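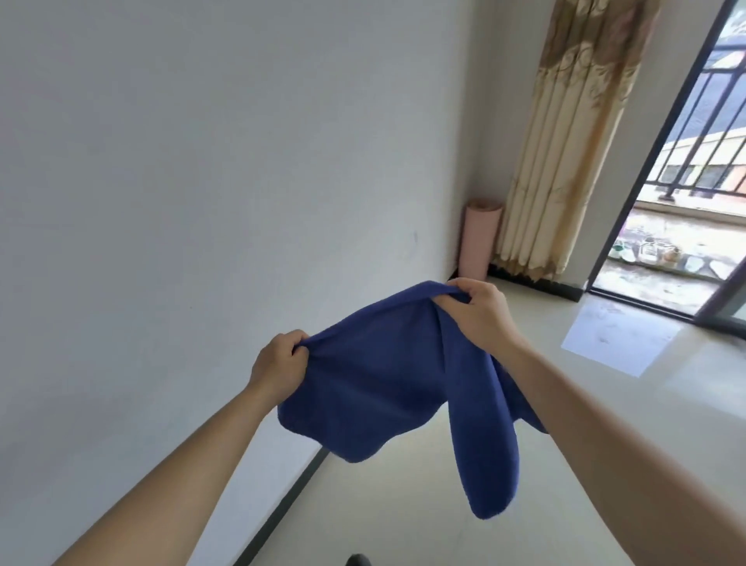 Page last changed: November, 16:42

List: grelon-data
Subject: Re: towel folding, when does an episode start?
From: Shirley Melnyk

I have answers to most of this. Quoted text is trimmed to the parts I am replying to.

> We have the head-camera kit running at the Mandthorpe site and are
> ready to start on the towel task. The task sheet says an episode
> begins "when the towel is in hand." Two of our people read that as
> first touch and two read it as both hands gripping. Which is it?

Both hands gripping, with the cloth clear of any surface. I have changed the wording in the task sheet. First touch was the rule for the old tabletop set, where the towel began flat and the pick-up was part of what we wanted the model to learn. For the in-air set the pick-up is its own segment with its own label (grasp_initial), and the fold segment starts at the first image where both grips are closed.

The still at the top of this page is a good reference for what "both grips closed" means. The left hand has a corner between the thumb and bent fingers, the right has the upper edge with the fingers over the fabric, and the towel sags between them. One end hangs well below the rest. That is fine. A clean rectangle is not required at the start of the segment, and please do not ask people to tidy the cloth before you count it as started. The model needs to see how a person gets from a bad hold to a good one.

> What do we do about regrasps? Some people shift their grip four or
> five times before they make the first fold. Galine marks each one
> and it makes the label files very long.

Mark each one. Long label files are not a problem for the loader. A regrasp is any moment where one hand opens enough to lose contact and closes again at a different point on the cloth. Sliding along an edge without letting go gets the label slide, and the start and end times are enough. If you cannot tell a slide from a regrasp because the cloth covers the fingers, use contact_unclear and move on. Do not guess from where the hand ends up.

The first training run on the Meredith set had regrasps merged into the fold segment. The policy learned to hold on to whatever it had picked up first and fold from there, even when the hold was nowhere near a corner. Splitting the segments and training again fixed most of that. I would not go back to the merged labels to save on file size.

> Do you want plain backgrounds? We can hang a sheet.

No sheet. Ordinary rooms, left as they are. We have enough plain backgrounds from the bench recordings. A pale wall and floor with a curtain and a rolled mat in the corner is about as plain as I want it for the home set. Change rooms when you can, and change the direction the person faces within a room, so that the cloth is not always seen against the same wall.

Sunlight on the floor is acceptable. An open balcony door is acceptable too, with one condition: exposure has to be locked on the cloth before recording. If it is left on automatic, the brightness steps every time the wearer turns toward the door, and a dark towel loses its creases. Creases are most of the depth information we get from a single camera on plush fabric. Check this on the first clip of each session by zooming in on the towel and looking for the shadow lines. If you see flat blue, lock the exposure and record again.

> How many episodes per towel before we change to another one?

Change towels after 8 episodes. The target for your site is 400 accepted episodes, which counts toward the 3,000 for the whole set. Rejected episodes should still be uploaded, in the rejected folder, with the reason code filled in. I use them to train the filter.

Please vary the cloth more than the first batch did. It was nearly all thin cotton. Thick cloth with a soft pile bends in wide curves and hides its own corners, and the corner finder is weakest there – the error on plush towels is still well above the error on flat weave. Solid colors are the harder case as well, with no stripe or border to follow.

> Sleeves: yes or no?

Either. Write it in the session sheet (bare, short, long). The hand tracker was tuned on bare forearms and drifts at the wrist with loose cuffs, so I would like to be able to split the results by that field later on.

Two further items that did not come up in your message.

Head pitch. Both hands should be in view for the whole fold segment. Part of the cloth may leave the view for a moment, but a hand may not. Ask the wearer to hold the towel up in front of them at the start and adjust the camera mount until both forearms come in from the lower corners. If a foot shows at the bottom from time to time, leave it.

Naming. Use the site prefix in lower case and no spaces. The upload script accepts spaces and then fails at the checksum step without a message. There is a fix in the branch but it has not been merged, and I have no date for it.

Send me the first 2 sessions before you record any more. I will check the labels by hand and return them with comments in the side file. After that you can upload in bulk.

Shirley Melnyk
Grelon data group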